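4.2 Stop and reset rules for two-arm cloth handling

The rules in this section apply to any cell in which two arms work on the same piece of cloth. They were drafted at Goltwood in September and cover the period between the first grasp and the release of the folded item. Arm speed limits are treated in Section 4.1.
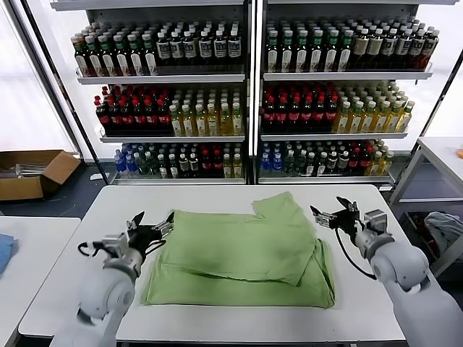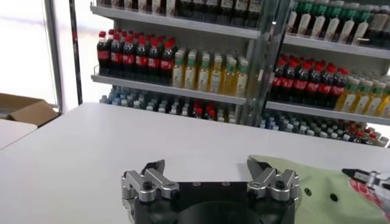

Figure 3. Two-arm work on a light green cloth, head view (first) and wrist view (second).

A reset is permitted only when both grippers are open and clear of the cloth. If one gripper still holds, the operator must release it by command - never by pulling on the fabric. The log entry must name the arm that stopped first.

Of 690 logged trials, 635 met the rule as written. Most of the others had a missing log entry, and these were kept in the data set but marked. We did not relax the rule for thin fabrics, although the Brurka draft allows it. Cables at the wrist must be checked before each block of trials, and the check is repeated after any stop.

Comments

Ionescu: Does the release rule hold when the stop comes from the safety circuit? Commands are locked out on our cell at that point.

ulta_lab: Same problem. We clear the fault first, then release.

Ionescu: Then the section should give that order.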